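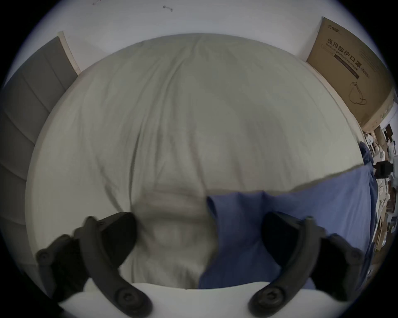

We finally have a shopping list for the spring equipment round at Wallura, and I got to write most of it! Top of the page is hand-held grippers, and I asked for 13, plus spare fingers. Those black pads get pushed right into the bedding when you're working with blue cloth on a soft duvet, so I'm budgeting pads as something we buy again and again – like printer paper.

Jade MacLeod wants two quotes before anything gets signed, so I've asked Halto and Lambert. Halto was quicker to answer. Lambert throws in the mounting plates, which I like a lot.

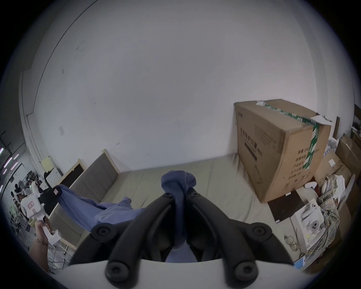 What's on hold

The arm itself, sadly. Lotlow will lease us one, but four months is their shortest term and our money only opens up in March (I did ask nicely).

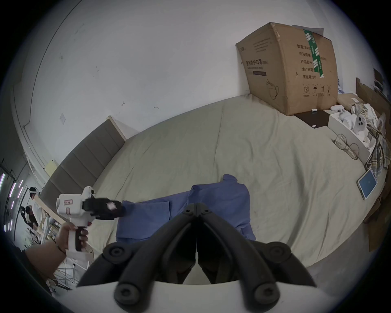

Storage is the other big line. I put in for shelving and a proper cart, and Jade cut the cart, then put it back on Tuesday, February 6, 2024, after seeing the shipping price on a second order.

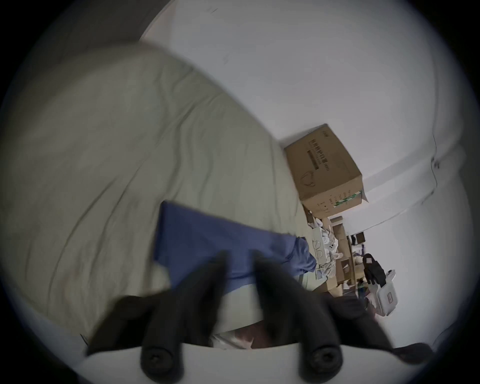 If your team needs screws, pads or chargers, send me part numbers this week and I'll add them to the Halto quote.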